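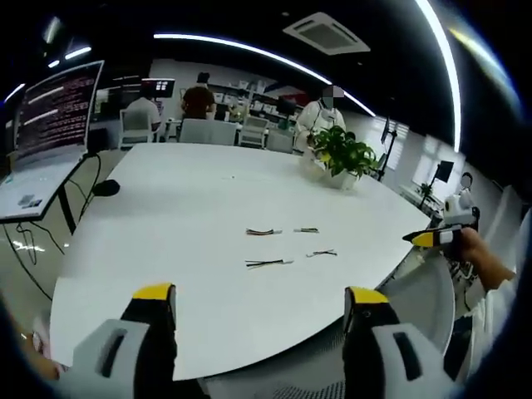 Roman Lis was a radio repairman in the Army Signal Corps, and he spent his one tour overseas keeping other men's sets working. He came home in May, took a job at a wire harness shop in Luvbridge, and stayed in that line of work until he retired. The parts were ordinary ones, short cables with small connectors at the ends, red, yellow and black strands bundled together like the ones on the white table. He said the work suited him. A man could finish a cable, set it down and pick up the next.

He rarely talked about his service. His daughter, Ewa Adamczyk, knew the name of his base camp and little else until she opened a footlocker in his garage. Inside were two field notebooks, listing 2746 repairs by date, unit and fault. Most entries run a single line. "Handset cord, water." "Battery lead, broken." A few give the name of the man who carried the radio in.

Adamczyk typed up the first notebook over a winter and sent copies to the battalion's reunion group. Letters started to come back. One was from a rifleman in Silano who found himself on the fourth page, with a bad antenna mount. He remembered the repair tent, the heat, and a quiet specialist who gave him a cup of coffee while he waited. He had never known the name.

The second notebook took longer. Damp had got into the last third, and some of the pencil is gone. Where she couldn't read a name she left a blank, and readers have filled in several.

Lis died before the typing was done. His name was read at the group's memorial service on July 8, 2024, along with those of two other signalmen. The notebooks are now at the county library in Luvbridge, where anyone can ask for them at the front desk.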